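Shoes by the Door: A Surrender in Several Parts
by Nkechi Fashola

Our entry hall is the width of a bath towel, and in August it held every shoe we own. I bought a rack. The shoes went on top of it, then beside it, then in front, so that you had to move the sneakers to reach the place where the sneakers went.

What finally worked was a limit. Each person gets 2 pairs by the door. Anything over that gets carried to the closet by its owner, or by me, in which case it goes somewhere inconvenient.

Wet shoes. Stuff them with newspaper, change it after an hour, and keep them away from the radiator. I have a pair of loafers that met a radiator in college and still curl like bacon.

Smells. A spoonful of baking soda in an old sock, knotted, left in overnight. Label the sock. My husband wore one to work.

Grit. Put a boot tray down and line it with a cheap towel. Shake the towel outdoors, and check the wind first.

Laces. Wash them in a mesh bag or you will spend the evening picking a knot out of the dryer.

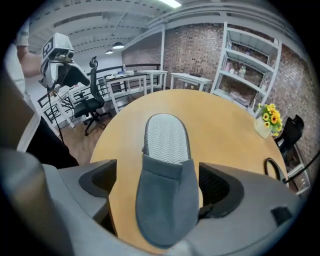 Felt slippers mostly want leaving alone. Brush them dry, dab at spots with cool water and a drop of dish soap, and let them air out on a windowsill. Check the label before you try the washing machine. I didn't, and the cat now has a very nice pair.

If the soles have gone slick, go over them lightly with sandpaper before somebody takes the stairs in one go.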